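Finished the audiobook of Farnmont last night. A few notes while I still remember them.

It's a full-cast adaptation of Valentina Herrera's novel, moved from an 1890s port town to a present-day one. The harbor is now a container terminal. Most of the plot carries over.

The print edition is 381 pages and the audio drama runs under five hours, so a lot is gone. The whole customs house section is two short scenes. 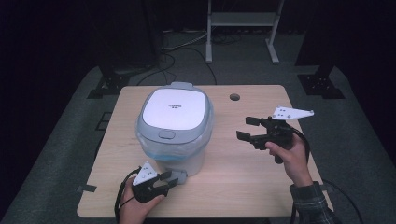 Jasmina Radonjić reads the sister, Paredes, and she's the best thing in it. She keeps her voice low even in the argument on the pier, and I believed her more than I did on the page.

The letters don't work as well. In the book they're long and dull on purpose. On audio they became voicemails and you lose how slowly he gives himself away.

Sound is fine on headphones. In the car I missed lines whenever the rain effects came in. Chapter 2 is the worst for that.

If you haven't read it, I'd start with the book. My library had 300 people waiting for the audio and one for the paperback.

Next up is Tremus, same cast, out in July. I'll post when I've heard it.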